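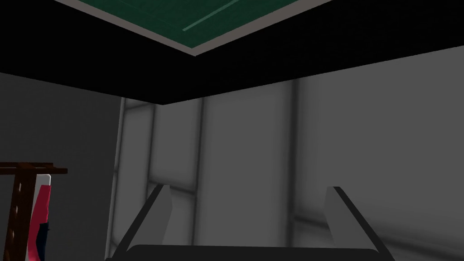
How to Fix a Wobbly Table Without Buying Anything Stupid

Most advice about wobbly tables is written by people who want to sell you something. I have owned the stick-on pads, the rubber wedges and a "universal leveling kit" from a company called Fernum that cost 30 dollars and came with an instruction sheet longer than this page. The table still rocked. I now think a good half of that kit was there to fill the box.

What follows is the method I use on kitchen tables, desks and the one folding card table I've agreed to keep. You need a flashlight, a screwdriver or hex key that fits your hardware, a few scraps of cardboard and some patience. Wood glue if it comes to that.

Step 1. Find out whether it's the table

Everyone skips this. Put the table where it normally lives and press on each corner in turn. Note which two corners it rocks between. Now turn the whole table a quarter turn on the same patch of floor and press again.

If the rock stays with the same legs, the table is at fault. If it moves to different legs, you have a bad floor, and no amount of tightening will help you. Old houses are full of bad floors. New ones have them too, whatever the builder told you.

If you get a bit of both, try the table in another room before you decide anything. A concrete garage floor is not automatically flat either. Mine slopes to the drain.

Step 2. Look underneath

I mean get down on the floor and look. People will own a table for years and never see the bottom of it. Take the flashlight and check these:

Where each leg meets the top or the frame. Look for gaps you could slide a business card into.

Screws or bolts that stand proud of the surface.

Cracks running out from a screw hole.

Corner brackets. On cheap tables these are thin steel and they bend. A bent bracket can be perfectly tight and still let the leg move.

Hold a leg near the bottom and push it back and forth while you watch the joint at the top. It helps to have somebody else do the pushing. If the joint opens and closes even a little, there's your wobble.

Step 3. Tighten, in the right order

Turn the table upside down on a blanket. Get help, because lifting it by two legs is how joints get loose in the first place.

Back every fastener off half a turn before you tighten anything. This sounds backwards and I resisted it for a long time. The point is that a leg pulled hard on one side will sit crooked forever if you only snug up the loose side. Let it all relax, push each leg square by hand, then bring the fasteners up a little at a time, going corner to opposite corner the way you would with a car wheel.

Stop when it's firm. Screws going into particle board will strip with surprisingly little effort, and then you have a new problem.

Step 4. Stripped holes

The internet will tell you to use toothpicks and glue. It works, sort of. I've had it hold for years on a light side table and fail in a month on a desk. For anything people lean on, I would drill the hole out and glue in a piece of hardwood dowel, let it dry overnight, and drill a fresh pilot hole. Check the depth first. Tape on the drill bit will stop you from coming out through the top of the table, and yes, I have done it.

Threaded inserts are the other option. Rhea Macaraeg, who has repaired a lot more furniture than I have, swears by them. I find they spin in soft board unless they're glued, so I glue them.

Step 5. Measure the short leg

Only now, with everything tight, do you worry about leg length. Stand the table up and let it rest on its two solid legs plus one other. Slide pieces of cardboard under the floating leg until the rocking stops. That stack is how much you're short.

Do not saw the other three legs to match. I don't care how confident the man in the video is. You will cut one a hair too much, then correct the others, and end up with a coffee table. Build up the short leg instead. Felt pads come in different thicknesses and you can layer them, though more than two will squash and shift. For a bigger gap, cut a disk of thin plywood, glue it on and put one pad over it.

Some tables have screw-in feet that adjust. Check before you do any of the above. Lots of people have them and don't know it.

Step 6. Test it like a person would

Pressing with a fingertip proves very little. Lean on the edge with your forearms. Write something. Fill a glass of water to just under the rim and bump the table with your hip. If the water settles quickly, you're done.

Then check again in a few weeks. Wood moves between March and midsummer, and a table that was steady in a dry, heated room can loosen or tighten up by itself.

What I wouldn't bother with

Thread-locking liquid on wood screws. It's made for metal on metal.

Folded napkins, beyond the length of one dinner.

Expanding glue squirted into a loose joint without taking it apart. It foams, looks strong and mostly isn't. You'll also be chipping it off when you finally do the job properly.

Any kit with "universal" on the box.

If a leg is split along the grain right through the joint, I'd price a replacement before spending a weekend on it. A nice old table is worth the weekend. A flat-pack one usually isn't, and the store will often sell you a single leg if you call and ask for the parts desk.

Last revised July 2018. The dowel advice in step 4 replaces an earlier version that was too kind to toothpicks.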